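Virnholm Rec Hall — pre-opening walk-through, February
Done by: Gemma Mottram
Start 7:10 am, finished before the Saturday juniors got in

ENTRANCE AND LOBBY
Front doors open fully, both leaves — OK
Push bar, left door — sticks. Needs a hard shove. Same as last month, see note at end
Mat flat, no curled edges — OK
Exit sign lit — OK
Notice board glass — crack in bottom corner, taped. Tape is holding, still want it replaced

FIRE
Extinguishers in place, pins and seals — OK x 4
Tag on the kitchen one is hard to read, ask for a new one
Alarm panel green, no faults showing — OK
Call point by the stage — chairs stacked in front AGAIN. Moved them. Whoever runs Friday dance please put them on the cart
Back exit route clear inside — OK
Back exit outside — ice on the step, salted. Bucket is nearly out

MAIN FLOOR
Floor swept, no splinters, no lifted boards — one board by court 2 post socket has a little give. Not a trip yet. Marked with blue tape
Post socket covers flush — OK
Net posts, wheels lock — one brake slips. Tagged, do not use
Net cord, no frayed wire — OK
Lights — 2 tubes out over the far court. Reported
Curtain divider, bottom chain — OK
Loose shuttles off the floor before play — done. Main cause of rolled ankles in here so please check between sessions too, not just mornings
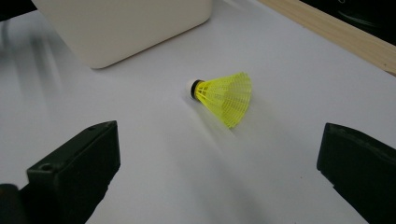
Aguiar added: plastic ones go under the bleachers as well and roll back out when the seats get pulled. Had a kid step on one Tuesday, no injury, not written up at the time. Should of been. Can we put the bleacher gap on the list as its own line?

Yes. Added below.

Gap under bleachers cleared — NEW LINE. Done today with the broom, nothing left that I could reach
Bleacher rails tight — second row wobbles, needs a wrench
Bleacher lock pins in — OK

STORE ROOM
Door closes on its own — OK
Nothing stacked above shoulder height — not OK. Mats up to the light fitting. Took down what I could, needs two people for the rest
Ladder chained — OK
Shelf brackets — OK, gave them all a pull
Bins: no cracks, no sharp edges at the handles or rim, nothing left to trip on
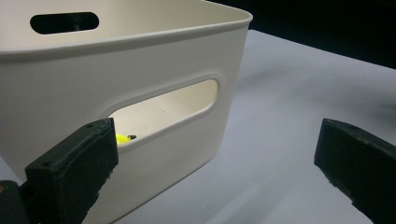 Storage bin, rim and handle cutout

Bins go against the wall when not in use. Not in the doorway, not on the stairs
Cleaning stuff locked up — key was in the lock. Key now in the office, ask me

KITCHEN
Urn cord and plug — OK
Stove off at the wall — OK
Fridge temp — OK, log not filled in since last week, pls fill in
First aid box — low on small bandages, no cold packs. Ordering from Dulleo, order 596
Hot water at sink — very hot. Put the sign back up

SMALL ROOM
Carpet, no lifted seams — OK
Outlets, covers not cracked — OK
Tables — legs locked, tops wiped, no chipped edges
Window latch — stiff but closes 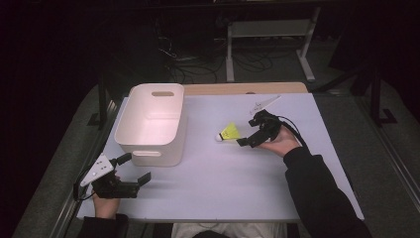

Table, bin and shuttlecock, small room

Room count sign on door — missing, need to print another

OUTSIDE
Parking lot lights — one out by the dumpster
Ramp rail — tight, OK
Gutter over ramp — dripping onto ramp and freezing. This is the big one. Coned off half the ramp, chairs can still get past

TO DO, WORST FIRST
Gutter over ramp — Trollonard coming to look, no time given yet
Push bar — they can do it the same visit, I will ask
Salt
Net post brake
Mats in store room
Tubes
Bleacher rail
Cold packs

Anything you spot between now and the next one, write it on the sheet in the office. Texts get lost. If it's the ramp or a blocked exit call me stright away

GM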